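마루 이음매 청소

이사 온 지 8개월이 지났는데 바닥 이야기는 한 번도 안 쓴 것 같다. 지난번 글에 비올라 마리노 씨가 나무 바닥은 어떻게 닦느냐고 댓글을 남겨 주셔서, 답글로 쓰다가 길어져서 따로 올린다.

우리 집은 방마다 바닥이 다르다. 부엌은 장판이고, 작은방은 원래 있던 바닥 위에 나무로 낮은 단을 짜서 올려놓았다. 앞에 살던 사람이 만든 것이라고 들었다. 처음에는 뜯어낼까 했는데 앉아서 책 읽기도 좋고 겨울에 발도 덜 시려서 그냥 두기로 했다. 단 높이만큼 천장이 낮아졌지만 나는 키가 크지 않아서 불편한 줄 모른다.

문제는 먼지다. 단 위쪽은 평평해서 밀대로 한 번 밀면 끝나는데, 판과 판이 만나는 이음매에 먼지가 낀다. 머리카락도 끼고 과자 부스러기도 낀다. 처음 몇 달은 물걸레로 세게 문질렀다. 그러면 먼지가 빠지지 않고 오히려 틈 안으로 밀려 들어가서 검은 줄처럼 굳는다. 그렇게 굳은 것을 빼느라 월요일 저녁을 통째로 쓴 적이 있다.

지금은 순서를 바꿔서 마른 청소를 먼저 한다.

먼저 단 위에 있는 물건을 전부 내린다. 방석, 책, 충전기, 작은 상 정도다. 그다음 창문을 열고 진공청소기에 좁은 노즐을 끼워서 이음매를 따라 천천히 지나간다. 빨리 지나가면 소용이 없다. 한 번 갔다가 반대 방향으로 한 번 더 온다. 그래도 안 나오는 것은 못 쓰는 칫솔로 쓸어낸다. 칫솔은 털이 부드러운 것이 낫다. 뻣뻣한 것을 썼다가 모서리에 잔흠집을 냈다. 이쑤시개도 써 봤는데 끝이 부러져서 틈에 박혔고, 그걸 빼는 일이 더 번거로웠다.

칫솔질을 할 때는 결을 따라 움직인다. 결을 가로질러 쓸면 부스러기가 사방으로 튄다. 다 쓸고 나면 청소기를 한 번 더 돌린다.

물걸레는 마지막이다. 물 800밀리리터에 중성세제를 두세 방울 떨어뜨리고, 걸레는 손으로 짜서 물이 더 안 나올 때까지 짠다. 나무에 물이 고이면 안 된다. 특히 이음매 쪽은 걸레를 접어서 지나가기만 하고 누르지 않는다. 닦은 뒤에는 마른 수건으로 한 번 더 훔친다. 수건은 오래 써서 얇아진 것이 좋다. 새 수건은 보풀이 떨어져서 청소를 다시 해야 한다.

왁스는 질리들로라는 것을 쓴다. 동네 철물점에서 300그램짜리를 샀고 아직 반도 못 썼다. 두 달에 한 번이면 충분하다. 냄새가 조금 나는데 창문을 열어 두면 저녁쯤에는 빠진다. 그 전에는 나테티를 썼는데 바르고 나면 미끄러워서 양말 신고 다니기가 불안했다. 제품이 나쁘다기보다는 내가 많이 발랐던 것 같다.

판의 색 이야기도 해야겠다. 밝은 나무색이라 먼지는 잘 안 보이는 편인데, 이음매를 사이에 두고 양쪽 색이 조금씩 다르다. 처음에는 내가 한쪽만 닦아서 그런 줄 알고 다른 쪽을 열심히 닦았다. 아무리 닦아도 똑같았다. 판마다 색이 원래 조금 다른 모양이다. 지금은 신경 쓰지 않는다.
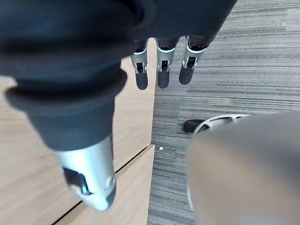 틈을 메우는 것도 생각해 보았다. 마키스 바실라키스 씨가 자기 집 마루에 나무용 메움제를 넣었는데 첫해에는 좋았다고 한다. 그런데 겨울에 난방을 하면서 나무가 줄어드니까 메움제가 조각조각 떨어져 나왔고, 떨어진 조각을 줍는 일이 새로 생겼다고 했다. 그 이야기를 듣고 나는 안 하기로 했다. 틈이 넓지 않아서 그대로 두어도 발에 걸리지 않는다.

단의 가장자리도 가끔 봐야 한다. 단이 끝나고 원래 바닥이 시작되는 그 선에 먼지가 제일 많이 모인다. 위에서 쓸어낸 것이 거기로 떨어지기 때문에 가장자리는 항상 맨 나중에 한다. 순서를 거꾸로 했다가 두 번 일한 적이 여러 번 있다. 가구를 가장자리에 바짝 붙여 놓으면 노즐이 안 들어가니까 손바닥 하나 들어갈 만큼은 띄워 두는 것이 좋다.

전부 하는 데 한 시간이 안 걸린다. 매주 하지는 않고, 평소에는 밀대만 밀다가 이음매가 거뭇해 보이면 한다. 비올라 씨 댁은 단이 아니라 방 전체가 마루라고 하셨으니 시간이 더 걸릴 것이다. 그럴 때는 방을 반으로 나눠서 이틀에 하는 편이 무릎에 낫다. 나는 무릎 밑에 방석을 깔고 한다.

작은방 문틀 쪽에 판 하나가 살짝 들떠 있는데, 밟으면 소리가 난다. 이건 아직 손을 못 댔다. 못을 다시 박아야 하는지 접착제로 되는지 알아보고 다음에 쓰겠다.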